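6 min read

The laundry basket question, with Amado Policarpio

Amado Policarpio does the wash for a share house of adults and, for most of the past decade, for a guest lodge up at Closturmont. He has opinions on baskets. I rang him to ask about folding and we never really got to folding.

"Everyone wants to talk about folding," he said. "Folding's the easy bit. It's the carrying and the dumping that goes wrong."

Dumping?

"On the couch. On the bed. On the chair. You bring it in off the line, you tip it out, you say I'll get to it after tea. Then it's there two days and somebody's sat on it."

He started at the lodge as a kitchenhand and got moved across to linen when the person doing it left. No training. A cupboard, a trolley with a bad wheel, and a price list from a supplier pinned to the door. The first thing he bought with his own money was a basket, from a shop called Tiongson that has since shut. It was tall, round, a lid on it. Looked lovely. He hated it within the week.

"You can't see the bottom. That's all that's wrong with it, and it's enough. The sock at the bottom of a tall basket has been there since winter. And you bend right down into it, head in, like you're looking down a well."

So he went shallow. Wide and low, holes in the sides, a handle at each end. He's been on that shape ever since, and the house has now got several, in different states of repair. I asked what he looks for in the shop.

"Pick it up by the handles with something in it. Put your bag in, your jacket, whatever. If the handles dig in, put it back. And run your thumb round the rim. Some of them have got a sharp bit of plastic left from the moulding and that'll pull a thread on a good jumper, no worries at all."

What about colour? Long pause. "Pale inside. You want to see the dark socks."

He told me he paid $90 once for a cane one, at a market, and it lasted until somebody put wet towels in it. The cane went furry. Mould, he thinks. It holds magazines now. The plastic ones are cheaper and uglier and he says he's stopped apologising to visitors about that.

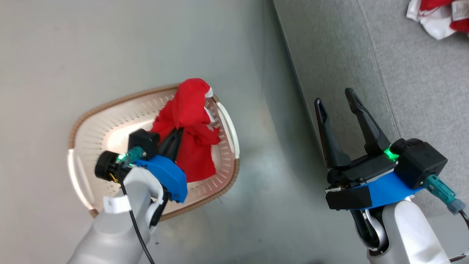 Reds are his other subject. He's strict on reds. Anything red goes by itself the first few times, cold, inside out if there's a print on it, and it doesn't sit damp on top of anything pale afterwards.

"White trim on a red top is asking for trouble," he said. "People wash it fine, then they leave it in a heap wet and the trim goes pink. It wasn't the machine. It was the heap."

Can you get it back out?

"Sometimes. If you're quick. Soak it, cold, don't let it dry first. Once it's been through the dryer, well, you own a pink one."

The lodge taught him that the expensive way. A red tea towel got in with a load of pillowcases, and the replacement order came to $424. He still remembers the number. The manager at the time, Rogelio Pascual, stuck the invoice up over the machines and left it there.

I got hold of Rogelio later, briefly, he was on his way out the door. "I did do that," he said. "I'd do it again. We had 685 pieces of linen on the books that year and I knew where every one of them was, and then I had a pile of pink pillowcases." He says Amado was the best linen person he had, after the tea towel. Before that he was only all right.

Back to the basket. I wanted to know how it works at home, day to day, in a house where people come and go at all hours.

One basket is one person's, he says. No sharing. It comes in off the line or out of the dryer and it goes on the floor, beside the couch, not on the couch. He's firm about it. The floor's hard, it gets swept, it's fine. If it's on the cushions you'll push it along to sit down and then it's half tipped over and you're back to the pile.

"On the floor it's in your road," he said. "You trip on it. Good. You'll put it away."

And one item at a time coming out, pulled from the top. He doesn't tip. He lifts a thing out, gives it one hard shake, folds it or hangs it, then the next. Shirts first becuase they crease while you're mucking about with the socks. Socks last. Odd socks live in a bag on the laundry door and get a month's grace.

Does the house go along with all this?

"Mostly. One of them folds nothing. Lives out of the basket. Takes clean things off the top all week, and by the end it's empty and he fills it again." I said that sounded like a system. He said it was, sort of, and he's given up arguing, the clothes are clean and its his basket.

On products he was short with me. He uses an Allemex powder, half a scoop, and has done for years. No softener on towels. He tried some little wool balls in the dryer and the dog got them. He cleans the baskets themselves in the shower, every couple of months, old toothbrush for the slots where the lint sits. "People never wash the basket. They put muddy footy gear in it, then clean sheets in after. Same basket!"

Handles are what goes first, he says, usually where they join. He's mended one with cable ties and it's held up. Another he drilled and put rope through, which was better looking than the original. When the body cracks he doesn't bother. It goes out to the shed for pegs or kindling.

He's moving in the new year, to Wenorberg, a smaller place with no line, only a rack on the balcony. I asked if the baskets were going too.

"Two of them. The good one and the one with the rope." The rest stay with the house. He's already told them which is which.

We did get to fitted sheets, right at the end, for maybe a minute. He rolls them.

Last updated: 16 November 2021

We use cookies to remember your reading preferences. By continuing to browse you agree to this.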